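September 21, 2021
Notebook, drying and pressing bench, Hilley annex

Picking up from the last entry. The second batch of statice and strawflower came off the racks this morning. Moisture by weight loss is where it should be on the outer bunches and a little high on the ones hung nearest the wall. Same pattern as the first batch. I moved the fan last time and it made no difference I can measure, so the fan goes back where it was and I will look at spacing next.

Rack spacing so far has been whatever fit. For batch three I set the rods 14 cm apart on the left half and left the right half alone. Toàn Tiêu thinks the wall side is slow on account of the outside wall being cooler overnight. Possible. The logger on that side went flat at some point after the first night and the data are useless. New battery in, clock reset.

Weights, starting and current, are in the ledger under Preltgate. One bunch started at 866 g, much heavier than the rest, and should not have been hung as a single bunch. It was split in two after the first weighing. Treat its curve as two short curves and leave it out of the average.

Stem handling. Losses this round were mostly heads snapping at the neck during transfer from rack to box. Strawflower is the worst for this. Wiring the heads before drying fixes it but takes most of an afternoon, and the wire rusts and marks the stem if it goes in while the tissue is still wet. The Thibodeau wire is coated and did not mark. The cheap roll did, on every stem where I used it.

Ties. Rubber bands still hold best as the stems shrink, but they leave a groove and go brittle if they sit too long under the window. Twine loosens by the fourth day and the center stems drop out. Retied all the twine bunches once and lost two stems doing it. 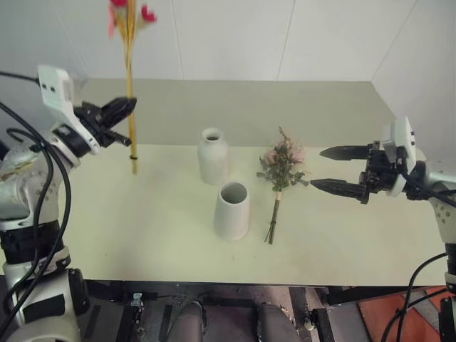
Why do the bunches hang head down when the finished stems are stored upright? The neck sets in whatever position it dries in, and hanging lets the weight of the head keep it straight until the tissue is stiff enough to hold on its own.

Color. The reds are holding well in the dark cabinet. The pinks have gone slightly brown at the petal edges in both cabinets, so light is probably not the cause. My guess is they were cut a day or two late. Asked the Grandent grower for the cutting date and have heard nothing back yet.

Silica gel trial: 13 heads buried, lids taped, all the same depth. Gel was regenerated in the oven first and the indicator was fully blue going in. Opened one jar early to check and the petals were still soft at the base. Resealed it and marked the lid – do not count that jar with the others.

Ordered 600 g more gel, which should cover the next two jars with a small reserve. Next order cycle is October.

To do
Reweigh the wall side tomorrow before the heat comes on.
Replace the bent rod, second from the top.
Label the split bunch properly. It currently has one tag for two bundles.
Ask Toàn for the older overnight temperatures from the wall side, if he kept them – the paper copy stops partway through the first batch.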